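Capture tool notes, Tuvberg build
August 30, 2018

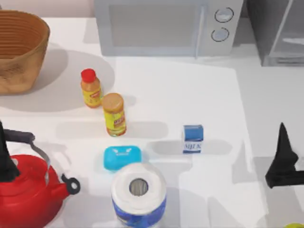
Spent the morning on the dropped frames. Set the recorder to 10 minutes per clip, full screen, sound from the line input, and let it run until lunch. Build 535 lost 124 frames over the first clip. Build 534 was worse but I didn't keep the log, so no number for it.

Turned off the live preview window and ran the same clip again. Lost 6. The preview is drawing at full size and then shrinking, so it takes time from the encoder. Kpodo had the same trouble in January and they fixed it by drawing the preview at quarter size. I'll try that in the next build.

Hotkeys: start and stop are fine. Pause works, but if you press it twice quickly the timer keeps counting while the file doesn't grow. The clip itself plays back correctly. Only the timer on screen is wrong. Low priority, but it should go on the list before Drilstead gets their copy.

The settings file still doesn't save the output folder if the path has a space in it. Put quotes around the path by hand and it loads. Same for the snapshot folder. Whoever picks this up, the code is in the old loader, and the new one isn't called yet.

Tried the Raron codec at medium quality. Files are smaller and the text on screen stays readable, but seeking is slow in the player. Might be the spacing between key frames. Left it at the default today and didn't test anything else with it.

The second test machine restarted for updates in the middle of the long run, so that log is no good. Updates are now off on that one. Run it again overnight with the preview closed, sound on, and the clips going to the external drive. The internal one is nearly full.

Still to do: quarter-size preview, pause timer, quotes in the path.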